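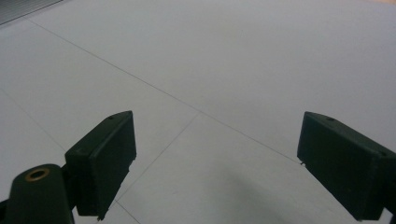 6 min read

Ticket: Episodes dropped at import, "pose lost before first close"
Opened by: me (floor pickup set, Okik)
Status: mostly solved, leaving it open until the March batch is re-run
Last edited: 25 May 2019

OK so I'm going to write this the way it happened, because the last ticket I cleaned up afterward was useless to everybody including me.

We're collecting floor pickups with the Ballow hand grippers. You hold the thing, walk up to an object, open the fingers, go down, close, lift, put it in the bin, done, and Lirklow cuts the long recording into episodes and works out where the gripper was the whole time from the video and the motion sensor. The target for this set is 500 good episodes. I thought we were nearly there and then I ran the import and it threw out a huge pile of them, all with the same message:

WARN episode rejected: pose lost before first close

Before the first close! So the grasp itself is fine, the lift is fine, and the part it chokes on is the boring bit where the gripper is wide open and on its way down.

First thing I blamed was the fingers. We'd swapped to the green Schnyder prints and I figured they were a bit wider than the old ones and covering more of the view, or that the mask file was still the old shape. Checked the mask. It was in fact still the old shape (my fault, I never copied the new one over), so I fixed that and re-ran a handful of the bad episodes. A couple came back. The rest didn't. So that was a real mistake but it wasn't THE mistake. If you're on the green prints please check your mask anyway, the file is finger_mask_v2 in the shared config folder. The old one leaves the upper edge of both fingers uncovered and Lirklow happily tracks the little screw holes as if they were part of the room, and then of course they never move and it thinks you're standing still.

Second thing I blamed was the clock between the camera and the motion sensor. Ran the sync check, came back green on both grippers. Restarted everything anyway. No change. I lost most of an afternoon here and I'd like it back.

Third thing was me moving too fast. I recorded a few pickups in slow motion, like really silly slow, and those got rejected too, some of them worse than the fast ones. That was the first useful clue and I walked right past it and went to get lunch.

Tomoyo Furukawa looked at the rejected list when I got back and asked if they were all from the gray tile area. I said no way, we recorded all over the place. Then I sorted by location tag and, yeah. Almost all gray tile. The carpet ones and the ones by the shelves are hardly in there at all. She was very nice about it.

So she turned on the debug overlay, the one that draws a dot on every point the tracker is using, and we stepped through a bad one slowly. At the start, when you're standing back, there are dots everywhere, furniture, the edge of the room, all good. Then as the gripper tips down they slide out of view and nothing replaces them. What you've got left is pale smooth floor and some very thin grout lines. 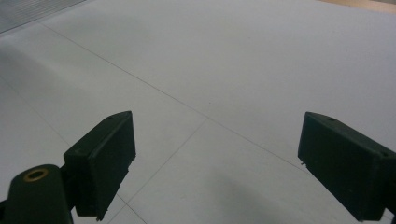 Grout lines are a nasty case, too. They look like something to hold on to, and you'd think a nice long straight line would help, but the tracker can slide along a line without noticing it's sliding. It really wants corners. So if there's a tile corner between the fingers it might hang on, and if you drift off it, it lets go, and the slower you move the longer it has to survive on nothing much. Which explains the slow motion ones! The fast ones were getting through because the blind stretch was short.

Our own shadow is a smaller part of it. The tracker was picking up a few weak points on the soft edge of the shadow under the gripper, and the shadow moves when you move, so those points are lying to it.

What we tried after that, in order:

Raised the point limit. Lirklow ships with a pretty low cap on how many points it looks for per frame, and I put max_points up to 3000. Helped a little on episodes where there was still some background at the top of the view. Did nothing on the really blank ones, there's nothing there to find. Import got a lot slower. I've left it up for now but I wouldn't call it the fix.

Lowered the contrast threshold so it would accept fainter stuff. Don't do this. It started tracking noise and we got episodes that passed the check with a path that wobbled all over the room, and I would much rather have an episode thrown out than have that one go into training. If you pulled any imports from the shared drive while I had this on, delete them, they're in the folder called thresh_low and I've put a note in it.

Tilted the gripper less on the way down. So instead of pointing it at the floor early, you keep it more level, let it see across the room, and tip it over late. This one worked really well. It also feels a bit odd for the wrist at first, you get used to it.

Put things on the floor. Tomoyo laid strips of patterned tape well outside the pickup area and the tracking was rock solid after that, every single test went through. But now there's tape in the training video, and I don't want a model that thinks tape means "cup nearby". We talked about it and decided tape is OK for one part of the set if we move it between sessions, and no tape for the rest. Still not totally happy with that - opinions welcome.

Where it stands now:

- New mask on both grippers.
- max_points stays up until somebody complains about import time.
- Threshold back to default and please leave it there.
- Everyone recording on gray tile starts with a slow look around the room before the first pickup, then keeps the gripper level until they're close. The look-around gives it a decent map to come back to when it does get lost.
- If the overlay shows fewer than a dozen dots while the fingers are open, redo the pickup on the spot. It takes seconds, and finding out at import takes me all day.

With that we did two sessions on the gray tile, same objects as before, and the import kept nearly everything. The few it dropped were ones where I could see from the overlay that I'd tipped too early. Old habits.

Still to do: re-run the March recordings with the new mask, because I'm pretty sure some of those were only thrown out over the screw holes and we can get them back for free. Also ask the Lirklow people if the warning could say how many points were left when it gave up. "Pose lost" on its own had me checking cables.

Added later: Tomoyo says the right finger on gripper two has a small bit sticking out at the inner corner and wants to know if it matters. It doesn't for tracking, it's inside the mask. It might for thin objects, so I'll take a look at it before we start on the card and paper pickups.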